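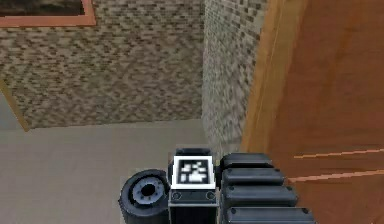 仿真环境中的机械臂，黑色模块上贴着一枚方形定位标记，前方是砖纹墙角，右侧为木纹表面。

手把手教机器人

在Zinolura的遥操作室里，操作员上岗前要先学会慢下来。

新人第一次握住主手，往往按自己平时拿东西的速度去动。手往前一送，屏幕里的机械臂跟着往前冲，手腕一转，末端就偏出一大截。带班的人一般不在这时候纠正，让新人自己多试几次。试到第三四次，多数人会把动作放慢，开始在靠近物体之前停一停。

这一停会留在数据里。机器人以后执行同样的任务，也会在靠近物体之前停一停。

Zinolura做的生意，是替机器人公司录示范。客户给出任务，例如把抽屉拉开、把杯子放进架子、把抹布叠好，操作员遥控机械臂把任务做完，系统同时记下各个关节的角度、夹爪的开合和摄像头的画面。一次完整的操作叫一条。一条短的十几秒，长的几分钟。攒够了，交给客户训练模型。

公司在一栋旧纺织厂房的二楼，去年9月搬进来。厂房层高足，柱子粗，原先走纱线的地方如今走网线。遥操作室和机器人所在的房间隔着一道走廊，操作员看不见真机，只能看屏幕。这样安排是有意的，客户的模型将来也只能靠摄像头看东西，操作员如果用自己的眼睛瞟一眼实物，做出来的动作就包含了模型得不到的信息。

两种教法

让机器人学会一个动作，业内常用的示范办法有两种。

一种是拖动示教。人直接抓住机械臂，推着它走一遍。电机这时只抵消手臂自身的重量，推起来像推一扇上过油的门。这个办法直观，不用学太多东西，老师傅当天就能上手。焊接、涂胶、打磨的车间里用得很早，工人推一遍轨迹，机器照着重复。

缺点也明显。人的手和胳膊就在机械臂旁边，摄像头会把人一起拍进去。模型学的时候画面里有一只手，干活的时候画面里没有，两边对不上。碰到要用两只机械臂配合的任务，一个人推不过来，两个人推又很难同步。

另一种是遥操作。人在一头动，机器在另一头跟。输入设备五花八门，有手柄，有戴在头上的显示器配手持控制器，也有按机械臂的样子缩小做成的主手。主手的好处是关节一一对应，人扭哪一节，机器就扭哪一节，不会出现人想往左、机器却绕了个大圈的情况。

Zinolura两种都用，以遥操作为主。拖动示教留给力量要求高的任务，例如把插头按进插座。操作员说，隔着屏幕插插头很难受，手上没有感觉，只能看插头歪不歪。直接推着机械臂去插，顶住了、滑进去了，手上都清楚。

公司试过带力反馈的主手。机械臂碰到东西，主手里的电机会往回顶。装好以后，插插头的成功率高了，叠布这类活却没有多大差别，布太软，传回来的力小得像没有。几套设备后来集中放在一个工位上，谁接到需要使劲的任务谁去用。

在仿真里先走一遍

并不是每一条示范都要动用真机。

真机贵，会坏，坏了要等配件。仿真里的机械臂撞到墙上，点一下重置就回到原位。新操作员的头几天都在仿真里度过，用同样的主手，看同样布局的屏幕，区别只在屏幕那头的世界是算出来的。

仿真的场景做得并不讲究。墙面贴一层砖纹，近看全是颗粒；木头表面贴一层木纹，地面干脆就是一片浅米色。第一次来的人常以为这是没做完的版本。做场景的工程师对此看得很开，纹理只要够杂，让视觉模型有东西可看就行，同一个房间他们会换上许多种墙面和地板，有些搭配难看得没有人愿意住。

机械臂本身倒是做得仔细。关节的轮廓、螺钉的位置都照着图纸来，贴标记的地方也不含糊。那种黑白相间的方形标记，打印出来像一小块缺了角的二维码，摄像头看到它，就能算出它所在部件的位置和朝向。在真机上，标记用来校准摄像头和机械臂之间的关系。仿真里其实不需要它，程序本来就知道每个零件在哪里，但真机的画面里有，仿真的画面里也就得有。

标记贴歪过一次。真机检修以后，技术员把标记重新贴上，偏了2毫米。当天录的示范看起来都没有问题，抓也抓住了，放也放下了。过了几天做校验，算出来的手腕位置总是差一点，查软件查了一个下午，最后有人拿卡尺去量。那一批数据没有作废，工程师按偏差重新算了一遍外参，随后做了一个贴标记用的定位框，往上一卡，想贴歪都不容易。

墙角是仿真里的常设科目。机械臂伸向墙角时，可以走的路很少，上臂容易先碰到墙，操作员又只顾盯着夹爪。平时在开阔桌面上做得顺的人，到了墙角会突然变得笨拙。练这个科目没有窍门，先把肘部让出来，再送手腕，每挪一段看一眼另一路摄像头。

Femum是Zinolura用的仿真软件，由一家规模不大的团队维护。它的物理计算对硬东西比较可靠，盒子、杯子、门把手都像那么回事，软的东西就差些，毛巾叠到第三折会抖。所以合同里凡是涉及布料和线缆的任务，仿真数据只用来教操作员，不交付。

什么叫一条好示范

验收组的工作是看回放。

一条示范做完，先由程序筛一遍，超时的、关节到了极限的、画面丢帧的直接挑出来。剩下的由人看。看的人手边有一张单子，条目是和客户一起定的：夹爪有没有碰到不该碰的东西，物体放下时有没有倒，动作结束后机械臂有没有回到起始位置。

难判断的是犹豫。操作员伸手去抓杯子，到了跟前发现角度不对，退回来，换个方向再抓。任务完成了，时间也没超，中间这一退要不要留？

前几年的做法是删。客户要干净的轨迹，越顺越好。模型用干净的数据训练出来，一路顺利时确实漂亮，一旦第一下没有抓准，就不知道怎么办了，夹爪空着合上，空着举到架子旁边，再空着松开。它从来没见过有人抓空之后再来一次。

现在的做法是分开。无缘无故的停顿和乱晃仍然删，抓偏之后又补救成功的，单独打上标签留下。有些客户还专门订这种数据，要求操作员故意抓偏一点再改正。这个活反而不好干。真的失手和装出来的失手，回放里看得出来，装的那种手往往提前就知道要往哪里退。

不同的人做同一个任务，习惯也不同。有人喜欢从上往下抓，有人喜欢从侧面。两种都对，混在一起，模型有时会取个中间，斜着下去，哪一种都不像。遇到动作要求严的任务，验收组会先定一种抓法，写在任务单第一行。要求宽的任务就由着操作员去，新一些的模型能够把几种做法分开学，样子多反倒有好处。

有一个抽屉任务，前后一共录了204条。抽屉只有一个，把手是一根横杆。客户最初只写了“拉开抽屉”四个字，操作员有的勾住把手往后拽，有的夹住把手往后拖，还有人把夹爪伸进缝里往外拨。第三种也能拉开，就是把抽屉边沿刮出了印子。任务单后来改成了“夹住把手中段，匀速拉开，到底后松开”，拨缝的那些全部退回重录。客户第一轮训练的结果，91%的尝试能把抽屉完全拉开，剩下的大多停在差一截的地方。看回放才发现，有几位操作员习惯不拉到底，觉得够用就松手，模型学得很像。

操作员这个工种

招聘启事上写的是“遥操作数据采集员”，对学历要求不高，要求手稳、耐心、能久坐。来应聘的有做过美甲的，有开过叉车的，也有刚毕业、游戏打得很好的。

游戏打得好的人上手快，手眼配合没有问题，容易出的毛病是追求快。会做精细手工的人起步慢一些，到后面往往更稳，做到下午，动作和上午相差不大。开过叉车的人对距离的判断很准，知道车尾会甩到哪里，机械臂的肘部会扫到哪里，他们也比别人留意。

班次是做一段歇一段。最早没有这个规定，操作员可以连着做，做完定额就走。验收组发现，同一个人连续操作久了，抓取前的对准会越来越潦草，靠夹爪把物体硬带正。任务还是完成的，单看某一条也挑不出错，放在一起看就很清楚。后来改成固定休息，休息时换人，同一台机器不停。

腰和手腕是常见的毛病。主手架在桌沿上，高度能调，可调的范围照顾不到每一个人，个子矮的操作员自己带脚凳。有人在椅子扶手上缠了毛巾。空调出风口正对着三号工位，用硬纸板挡了一块，一直没有拆。

工钱按时段算，另有一部分和合格条数挂钩。这部分怎么算，内部改过不止一次。挂得重了，大家抢简单任务，难的没有人愿意接；挂得轻了，速度又下来。眼下的办法是每个任务先由老操作员试做，按试做的用时定系数，开工以后如果普遍做不到，可以申请重定。

操作员里流传着一些任务单上没有的经验。透明的杯子在屏幕上看不清边，可以先看它在桌上的影子。夹塑料袋要夹有褶的地方。摄像头装在手腕上时，最后一小段路会被夹爪自己挡住，得在挡住之前把方向对好，然后直着下去。这些做法慢慢也进了数据，客户训练出来的模型会在抓杯子之前把手腕抬一下，工程师问起来，操作员说那是为了让开反光。

延迟也要靠人去适应。从手动到屏幕上的机械臂动，中间总有一小段时间差。短的时候感觉不到，网络一拥堵，手已经停了，画面里还在往前走。有经验的人这时会改成走一步看一步，新人则会不断追着画面修正，越修越晃。系统现在会在延迟超过设定值时自动暂停录制，屏幕边上亮一条黄线。刚上线时大家嫌它烦，暂停之后整条要重来。改成可以从上一个静止点接着录以后，抱怨就少了。

客户那一头

Cocco是Zinolura较早的客户，做酒店布草间用的机器人，主要工作是把叠好的毛巾从推车搬上架。他们的机械臂和Zinolura用的型号不同，臂展短一截，夹爪也更宽。

示范数据能不能从一种机械臂搬到另一种上，是双方谈得最多的问题。只记关节角度肯定不行，同样的角度，臂长不同，手就到了不同的地方。记末端的位置和朝向好一些，但短臂够不着长臂能到的角落。最后的办法是Zinolura单独腾出一个工位，装Cocco自己的机械臂，主要的示范在这台上录，别的机器上录的作为补充。

推车和架子也是Cocco运来的。架子有一条腿短了，在原来的地方垫着纸片，运过来以后纸片没有跟来，头一天录的画面里架子一碰就晃。对方看了说就这样录，酒店里的架子也晃。

Brurska的要求正好相反。他们做实验室的试管搬运，要求画面里不能有多余的东西，桌面只能是一种颜色，灯光只能是一种亮度。实验室环境确实固定，这样要求说得过去。麻烦出在换灯管，同一型号的新灯管比旧的亮，当天录的数据和前一天的放在一起，桌面像换了一张。Brurska的工程师在线上看了一阵，同意把亮度的允许范围放宽，并且请Zinolura在仿真里多渲染几档光照，补进训练集。

两家客户都问过同一个问题：到底要多少条才够。Zinolura不给承诺，通常建议先录一小批，训练，上真机试，看它在哪里失败，再针对失败的地方补录。这样来回的次数多，排期不好做，销售不太喜欢。不过按这个办法做的项目，后期返工少一些。以前有过一口气录完再训练的，录完才发现所有示范里的杯子把手都朝右。

操作员不参加这些会，会上的结论最后变成任务单上的几行字。毛巾任务的单子已经改到第七版，最新加上的一行是“推车位置每条须移动，不得连续两条相同”。

再往后

行内有一种看法，认为示范数据早晚会不够用，要靠机器人自己去试。仿真里可以同时开很多台，撞墙也不要紧，试错的成本低。Zinolura内部也在做这方面的尝试，用人的示范开个头，让模型在仿真里继续练，再拿到真机上验证。

目前的情况是，硬物抓取练得不错，墙角那一类避让也有进步。模型在仿真里找到过一种人不会用的姿势，肘部贴着墙面翻过去，从上方把手腕送进墙角。放到真机上试，线缆被拧了一圈，仿真里没有建线缆。工程师把那一节加了转角限制，姿势就不再出现了。

碰到布、绳子、半开的袋子，还是要人来教。拧瓶盖也是，拧到什么程度算紧，每个操作员都有自己的手感，说不太明白，录下来的曲线倒是相近，在末尾都有一小段加力。

遥操作室的排班表贴在门后，下一个新任务是给折叠椅装脚垫。脚垫是橡胶的，带一点弹性，试做的老操作员用了力反馈工位，也用了普通工位，两边各录了几条，系数还没有定下来。普通工位上录的那几条里，脚垫有两次从夹爪中间弹了出去，滚到柜子底下，是走廊那头的技术员趴在地上用尺子拨出来的。这两条打上了标签，没有删。

（1月27日）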